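Chores at Home: What We Found
Stinderlow Robotics Elective, Final Report

4. Tidying

We picked tidying as our second chore because it looked easier than laundry. In the Drasport course notes it is listed as a beginner task. Our group disagrees with that now.

Putting things in a box takes several skills. Paper bends and slides. A bottle shape rolls if it is let go too early. A full box also leaves less room for the fingers, so the last item is harder than the first. People shift the other items over with the back of the hand, and they do it without looking.

We split the job into 2 parts, picking up and placing. For picking up, two fingertips are enough for most small household items. Placing is where the trouble starts -- the gripper needs space to open again, and an open gripper is wide.
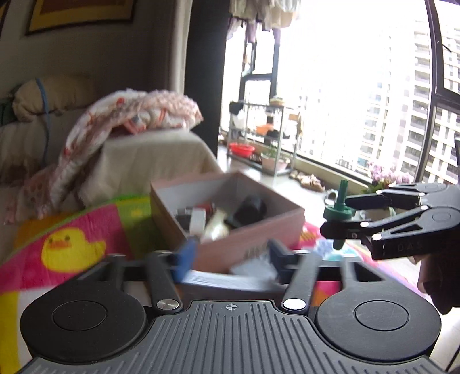 Pino read our draft and objected that we were judging the machine by human habits. A robot does not have to pack a box neatly, Pino wrote, it only has to get things off the floor, and a bigger box would solve half of our list.

We think this is fair for toys but not for paper, which gets creased. Kuo's section on sorting comes to a similar result.

Our answer for tidying is "partly." We would trust a machine to clear large, firm items from an open floor. We would not leave it alone with a mixed box yet -- at least not in a room where people live.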